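Fliralix – street noise readings, readme

Updated Apr 16, 2019. 2277 rows, 34 sites across Gitstead and Keane. One CSV per site, semicolons not commas. Times are local, not UTC – sorry.
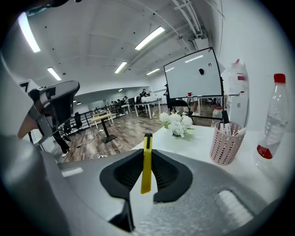 Columns: site, start, end, db_avg, db_max, notes. Blank db_max = meter clipped, dont fill with zero. Site 29 moved 2 doors down in May, treat as a new site before that date and after.

Known gaps: Fondonora road, most nights. Wind readings not corected.

Free to use, credit Kathleen Mulligan. Bad rows – send me the site and start time.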